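Week 2 Notes: Power Strips, Plugs and the Tabletop

Saturday, January 21, 2023
By Naa Adjei

Okay, so this is the write-up I promised from our second session of Home Setup Basics. A few of you missed it (the parking at Olport, I know, I know) and the rest of you asked me to slow down, so I've put it all in one place. Bring it with you in March when we get to extension cords and shop lights, because I'm going to assume you've read it!

1. Read the strip before you use it

Turn it over. Every strip should have a label on the underside with its rating, and most of the ones you'd buy for a desk around here are good for 15 amps. Multiply amps by volts and you get watts, so 15 times 120 is 1,800 watts, and that's the total for everything on the strip put together. A lamp and a laptop won't come anywhere near it. A space heater will eat most of it by itself, and space heaters go straight into the wall anyway. Same for toasters, kettles and the hair dryer.

If the label has peeled off or you can't read it, I'd retire the strip. My own went in the recycling last fall and it hurt a little, I'd had it 18 years.

2. Where it sits

For the exercise we work with the strip up on the table, flat, sockets facing up, running lengthwise so you can reach the whole row. At home it'll probably end up on the floor or screwed to the back of a desk, and that's fine, but do your planning up high where the light is good. Please don't do what I did for years and feel around behind the couch.

Keep it off rugs and out from under blankets. It needs air. And don't plug one strip into another strip, ever, even "just for the weekend."

3. Putting the plug in

Straight down, all the way. That's most of the lesson! Line the prongs up with the slots first, then press from directly above. If you come in at an angle you scrape the contacts inside, and after enough of that the socket gets loose and the plug starts to sag. Hold the body of the plug and leave the cord alone.

Let the cord lie in a loose loop off to one side. Tight bends right at the plug are where cords fail, and I had a bag of dead phone chargers to pass around that proved it.
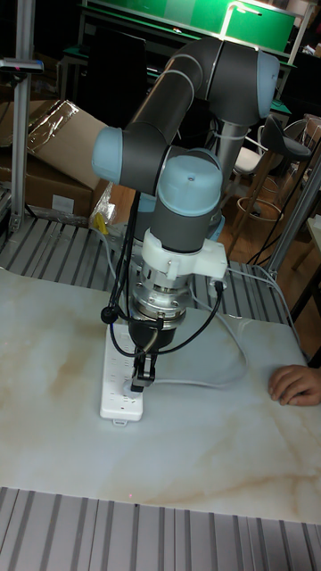 4. Taking it out again

Switch off whatever is on the other end first. Then one hand steadies the strip, the other takes hold of the plug, and you pull straight up. Yanking by the cord is quick and I see people do it all the time (hi, Valeriano).

5. For next time

Go around one room at home and write down what's on each strip, with the watts from each label. Add it up. Then unplug anything you haven't used since Thanksgiving and see how many sockets you get back. If a plug feels warm after an evening of use, make a note of which one and stop using that socket.

Comments

Encarnación Villalobos: Did my living room tonight. The fish tank, the TV and the printer are all on one strip and I was still way under, phew.

Fulgencio Soler: What about those big square adapters that cover two sockets? I can only fit three on mine.

Naa Adjei: Put them at the ends of the strip if you can, Fulgencio, or get one with wider spacing. I'll bring mine to show you.

Eulalia Acuña: I found a strip plugged into a strip behind my desk. It's fixed now, please don't tell the class.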